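Betreff: Re: [tischbau] Wannen und Wandfarben
Von: Hülya Karabulut
Datum: 10. November 2018

Hallo zusammen,

ganz schnell, muss gleich los.

Gülizar Canpolat schrieb:
> Hallo Liste,
> ich hänge immer noch an den Wannen fest. Die festen weißen von
> Noltico sind mir zu schwer, ausserdem scheppert das auf der Platte.
> Hat jemand was Dünneres im Einsatz, am liebsten farbig und so, dass
> Licht durchkommt? Und wie habt ihr das mit den Wänden gelöst, eine
> Farbe rundum oder gemischt? Muammer meinte, gemischt wird unruhig.
> Gruß, Gülizar

Zu den Wannen: wir nehmen gelb. Dünner Kunststoff, durchscheinend, glatte Wände, leicht schräg zum Boden hin. Gibt halt Knicke und Wellen, mich störts nicht. Glänzt allerdings ordentlich, wer direktes Licht von oben hat, bekommt Reflexe auf Boden und Wand. Die Sendung aus Wornmont hat 18 Euro gekostet, Porto extra. Wer mitbestellen will, bitte bei Yiğit melden, der sammelt.
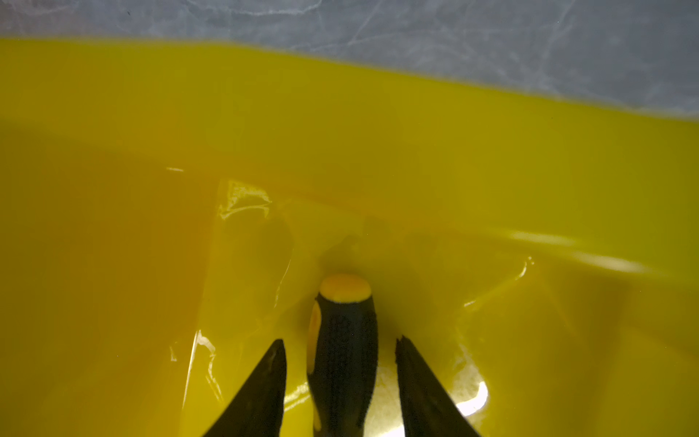
Gelbe Wanne, dahinter die graue Platte mit der hellen Äderung.

Zu den Wänden: bei uns gemischt, links dunkelorange, rechts blau, hinten von beidem. Die Naht hinten liegt etwas links von der Mitte. Finde ich überhaupt nicht unruhig, sorry Muammer. In den Ecken silberne Alupfosten mit Nuten, vorne laufen die schmalen Schienen an den Seiten weiter. Auf der blauen Seite noch das dunkle Band mit den orangen Winkeln und darüber die Sechsecke - Geschmackssache, ich würds wieder machen. Schwarze Streifen sind auf allen Wänden, die hätte ich persönlich etwas dicker genommen.

Das Maß der Platte hab ich nicht im Kopf, steht im Ordner von Rosser. Bitte vor dem Zuschnitt nachmessen, letztes Mal haben 23 mm gefehlt und dann war das Geschrei gross.

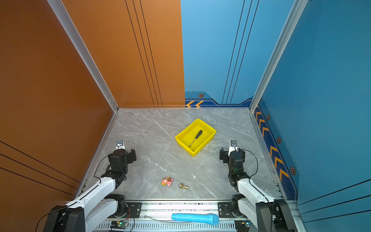 Womit macht man die Platte in Marmoroptik am besten sauber?
Lauwarmes Wasser mit einem Spritzer Spülmittel, danach trocken nachwischen. Keinen Scheuerschwamm und nichts mit Essig nehmen.

Usha wollte noch wissen, ob die Nuten Deckel bekommen. Weiß ich noch nicht, frag mich nächste Woche nochmal. Der Rest zu den Bestelungen kommt von Yiğit.

Gruß
Hülya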